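Sorting and Storing: Notes for Week 2
Home Organization Basics, evening class, room 607

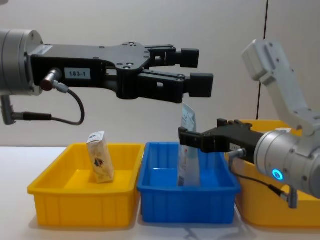

So last time I asked you all to pick one drawer at home and leave it alone until we'd talked. I hope you did! (Fraser, I know you didn't, you told me at the door.) Tonight is about the step people want to skip, which is deciding what belongs together before you go out and buy anything to put it in.

I learned this the expensive way. When we moved to Silley I bought a whole carload of containers because they were on sale, and then spent April trying to find stuff that fit them. Half of them ended up holding other containers.

Grouping

There are a few ways to group things and I don't much care which you use, as long as everybody in the house can follow it.

By kind: all the batteries together, all the tape together. Easy to explain, easy to put away. It gets annoying if you use things in different rooms.

By job: everything for wrapping a present in one place, scissors and all. I love this one. You do end up owning more scissors.

By how often: daily stuff between your hip and your shoulder, yearly stuff up high or way in the back. Heavy things stay low whatever else you decide, please.

Most homes use a mix. My kitchen is by job and my garage is by kind, and my desk is a mess at the moment so let's not talk about it.

The leftovers

You will have a pile that fits nowhere. Give it one bin, open on top, and a date. I go with 90 days. Write the date on a piece of masking tape and stick it on the side. Whatever is still in there when the date comes around gets given away or tossed, and no, you can't start a second bin. Oleksandra asked about keys that don't open anything. Same bin!

Labels

Big letters, plain words, on the front and not on the lid (lids wander). Write "light bulbs," don't write "household misc." If you share the place with small kids, a drawing works fine.

For next time

Empty that drawer onto a towel, group it any way you like, and put it back with nothing new bought. Shoebox lids are allowed. Write down the 2 things you had the hardest time placing and bring the list with you. Montri has the sign-up sheet for the closet session, so see him if you want your closet to be the one we talk through.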